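# Chapter 8: Folding, or What to Do with the Clean Pile

Last chapter ended with a basket of clean laundry, and I know what a lot of you did with it, because I did the same for years. I left it on the chair. By February of my first year in an apartment on Kovács Street, the chair had become my dresser and I'd stopped sitting down in that room altogether.

So this chapter is about folding. We'll cover flat things, floppy things, and fitted sheets (deep breath, they get their own section). Before any of that, though, find yourself a surface. A bed works, a table works. I like a cloth spread over mine, and I like a lamp turned on close by, even during the day, since wrinkles and stains both hide in dim rooms.
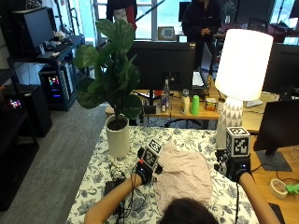
Clear more space than you think you'll need. The piece you're working on has to lie all the way open before you can fold it, and if you're fighting a stack of books on one side you'll end up folding in midair, and midair folding is how my T-shirts got those strange diagonal creases. Smooth from the middle outward with your palms flat. Then start.

I'd begin with towels, every time! They're rectangles, they're forgiving, and a finished stack of them makes the rest of the job look smaller. Stripes are a gift to beginners too. If the lines on the top layer run the same way as the lines underneath, your fold is straight, and if they wander off, open it up and try again.

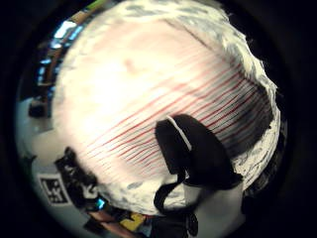
*Figure 8.1. Red lines running across white.*

A bath towel that measures 50 inches or so on its long side wants to be folded in half twice and then in thirds. Mine are 48 (I measured for this chapter, you're welcome) and they fit the shelf in my old Tikier cabinet with a little room left over. Measure your own shelf first. I folded a whole closet's worth to the wrong width once and had to redo it that same evening, grumbling.

Patterned pieces are trickier. Swirls and leaves don't give you a line to follow, so use the hem instead: bring one hemmed edge to the other, pinch both corners, and let the rest drop into place.
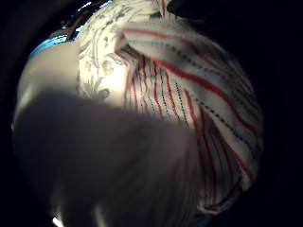

## 8.1 Sorting before you fold

Dump everything out and make 3 piles: flat, floppy, and odd. Flat means towels, pillowcases, and napkins.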